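Larkbridge workshop notebook
November, Saturday, 14:10
Entry: T. Harju

Clearing of the shared desk, continued from the previous entry.

The desk is to be returned to general use before the Rantala samples are unpacked. It has served for some months as a place to leave drinks, chargers and personal items, and the items have been dealt with in the order in which they came to hand. Drinks were taken first. Bottles with liquid remaining in them go to the shelf by the sink, cap tightened and label facing outwards, and will be held there until the end of the week. Mugs and cups are to be washed and returned to the kitchen cupboard. Coasters stay on the desk.
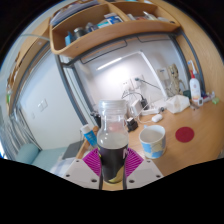
Cables were left until last. The power strip is to remain at the back of the desk, against the wall, and the leads are to be separated and tied singly. Any charger without a name on it goes in the Lellow box under the window – four are in there already. The mouse is kept with the desk. Tissues may stay. Pump bottles and small toiletries are to be moved to the washroom shelf, where space has been made on the left-hand side.

Cleaning of the desk top: damp cloth only, followed by a dry one. The Dirkar polish used in the spring left a film on the wood and should not be used again. The remaining tin has been returned to stores under item 434.

Outstanding:
Washroom shelf to be wiped before anything is placed on it.
Cable ties to be reordered; the last bag was used on the bench in room 205.
Notice to colleagues regarding personal items, wording to be agreed on the next working day.

Desk inventory sheet amended and filed. The previous sheet is kept behind it for reference.

T.H.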